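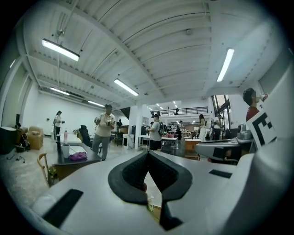
Black finger pads on a white hand-held gripper.

4. Scanning for a clear channel

Now for the fun part – seeing what's in the air around you! The Rolelach receiver sweeps the 900 MHz band and draws each signal as a bright line on the waterfall.

1. Screw the antenna on finger-tight and stand it upright.
2. Hold SCAN until the display lights up.
3. Choose your region. Australian users should pick AU before going any further.
4. Let the sweep run for 10 minutes. Grab a cuppa and watch the colours build up.
5. Turn the dial to a dark gap between signals and press STORE.

Note: A gap that's quiet at breakfast can be packed by 21:00, so try a second sweep in the evening and compare the two. It's great to see how much your neighbourhood changes!

Caution: Never press TRANSMIT with the antenna off. You can damage the output stage.

If the display shows E84, the region hasn't been saved. Go back to step 3.

Stored channels are listed under MEMORY, newest first.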